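Right, slide four, and I'll slow down a bit for this one. When I moved into the flat on Banard Road I ate off my lap for 2 years. Dinner took ten minutes and I couldn't have told you afterwards what was in it. Then Graça Quintela gave me a table, and I started sitting down - properly, with a plate and a fork and the telly off.
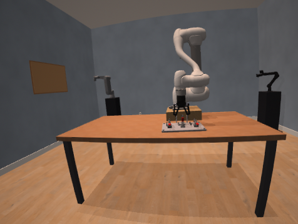 Picture: Rui Meireles

A table wants a bit of space, I know, and most of us haven't got it. Mine folds. Ask the room who ate at a table last night, wait for hands, don't rush them!

Then the soup story (keep it short, Conceição has heard it). Lentils, 500 grams, one big pot, four friends round on a wet night in September. We were still sitting there at midnight. Drink some water, next slide is the shopping list.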